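Dikholm Buckles: data card

Version 7
Maintainers: Orysia Nazarenko, Maksym Pavliuk
Contact for part numbers: Celeste Lobo

Summary

Dikholm Buckles covers small strap hardware handled on a tabletop: side-release buckles, ladder locks, and strap adjusters. It holds 773 episodes across 12 part types. Each episode has one stated goal, given in the goal field of the index.

Parts

Side-release buckles are stored as two entries, male and female. The male half has two prongs, a center tongue, and a flat base. The female half is the socket. A mated pair gets its own part code and is never listed under either half.

Webbing, where used, was cut to a fixed length per part type — see parts.csv. Bare parts have the webbing column set to none.

Goals

pick: lift the part clear of the table
turn: leave the part with its prongs facing the far side
mate: join male and female halves until both prongs seat
thread: pass webbing through the base bar

The mate goal is the hardest to label. Demyd Yurchenko reviewed all 118 mate episodes by hand and set seated to yes, no, or unclear. Treat unclear as missing.

Files

index.csv: one row per episode
parts.csv: part codes, supplier, webbing length
notes/: free text from the labelers, unedited

Supplier names are Erileck and Ivby. Parts from the two do not mate with each other, and the index contains no mixed pairs.

Placement

Single parts start flat on the table, with no tray or fixture. Start orientation is recorded as the direction of the prongs relative to the near edge: toward, away, left, or right.
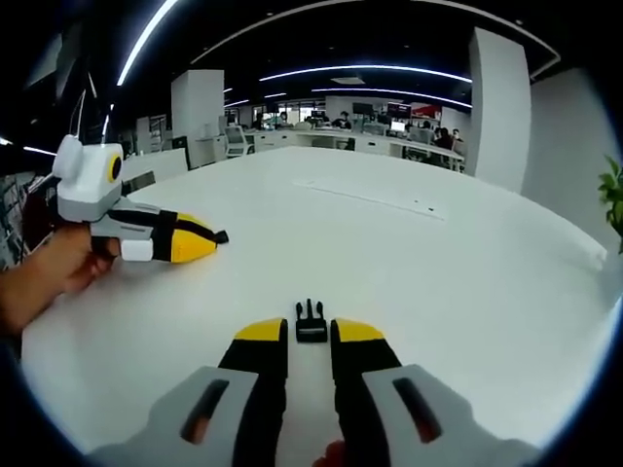
Male half of a side-release buckle, black plastic, flat on the white table. Prongs away.

Known issues

Black parts from both suppliers look alike at a distance. Use the part code — color alone will not separate them.
Part types 4 and 9 swapped codes in version 5. Fixed in version 6.
Threading notes by Bohdan Zakharchenko use "bar" and "slot" for the same feature.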